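The first thing I learned at the Mirnbridge workshop was where to put my coffee. On the floor, outside the yellow tape, lid on. I'd been in the building for maybe a minute!

Gwawr Craddock wrote the house rules there, all 23 of them, and she'll happily talk you through every one (I asked, so that's on me). Some are what you'd expect. No reaching in while an arm is powered. One person holds the stop button and does nothing else - no phone, no chatting, no helping. Arms go back to their rest position before anyone resets the table.

Then there are the ones I'd never have thought of. Anything made of glass gets run at the slow setting, which at Mirnbridge means 300 millimeters a second, tops. Glass with water in it gets run slower still, and a chipped vase goes straight in the bin even if it would "do for one more." Cut stems get picked up between runs so they don't roll under somebody's shoe.

My favorite is rule 3: if you change the layout, you say so out loud. It feels silly for the first hour. By lunch I was announcing tulips to a room full of strangers like a train conductor, and a guy from Clolton was announcing them right back at me.

The rules get another going-over in July, and Gwawr wants the list shorter. I'd keep the coffee one.

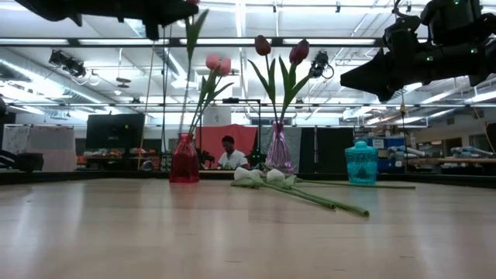

Tulips and glassware on the worktable, with the two arms overhead.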